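Home News Features Opinion Long Reads Podcasts Subscribe
Search this site Enter keyword Go

FEATURES | POLITICS & BORDERS

The line in the water at Lalport

By Youssra Ait Brahim
July 9, 2024

The first thing anyone in Lalport wants to show you is the post. It stands at the end of the old slipway, a stump of tarred timber with an iron ring through it, and if you stand with your back against it and look straight across the estuary you are looking at Ginik, where the bread is better (so they say in Lalport) and the people are stubborn (they say that too, and rather more often). Somewhere in the brown water between the two towns runs a border, and for most of the last century neither side much minded where.

They mind now. In January the government in Kamel, which looks after Ginik's side of things, published a new chart that moved the line 485 metres towards Lalport, taking in the sandbank where both towns have always gathered cockles. Our own foreign ministry sent a note of protest, Kamel sent one back, and by the spring there was a patrol boat moored off the bank with its engine running all day long.

I grew up with an aunt on each shore, so I can't pretend to come at this coldly. I spent two weeks going back and forth on the little ferry, the Hurby, which takes 40 passengers and a good many more parcels, and I drank more tea than is sensible. What I heard, mostly, was puzzlement. The treaty everybody quotes is a short and rather lovely document which says the border shall follow "the deepest part of the channel". Lovely, that is, until you remember that channels move! Ours has wandered a long way since the ink dried, and each capital has picked the year that suits it.
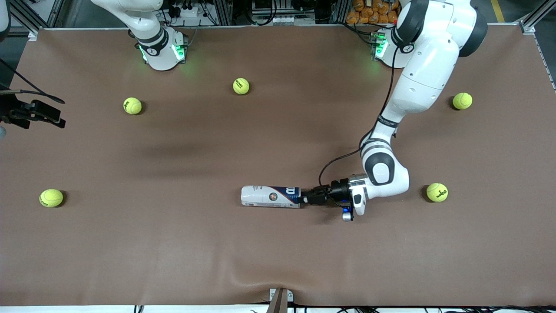 A robot arm holding a tennis ball can on its side.

There is a case for Kamel's chart, and it ought to be put fairly. The deep water does lie further west than it did, and any ship's pilot will tell you so. A lawyer I met in Ginik, a patient woman with the treaty copied out by hand in a school exercise book, told me that if the words say the deepest part then they must mean the deepest part today, or they mean very little. Over in Lalport they answer that a border which shifts with every storm is no way to run a country, and that the men who signed the thing put down bearings as well, taken from the post.

What neither capital seems to have asked is who works the bank. There are 400 licences between the two towns, handed down in families and sometimes married across the water, and since the patrol boat came the Lalport holders have been told to stay off. A petition asking for shared gathering rights while the lawyers argue has gathered 2679 signatures, from both shores. I watched it being signed on the Hurby, passed along the benches on a clipboard with a pencil tied to it, and it came back with a jam stain and two more pages full.

The ministers are due to meet in the autumn. One idea is to send the whole question to arbitration, which could take years. Another, which I heard from officials on both sides once they'd been promised I wouldn't name them, is to leave the line undrawn across the bank and treat it as common ground. It would need a few pages of rules on seasons and catches, and somebody to enforce them, and neither government likes the thought of going home with a gap on its map.

My aunt in Ginik thinks they'll manage it. My aunt in Lalport thinks they won't, and has started buying her cockles frozen, which she complains about at length. They still ring each other on Sunday evenings, and they were both on the ferry with me on my last crossing, arguing over who had paid the fare.

Filed under: Politics & Borders, Coast, Long Reads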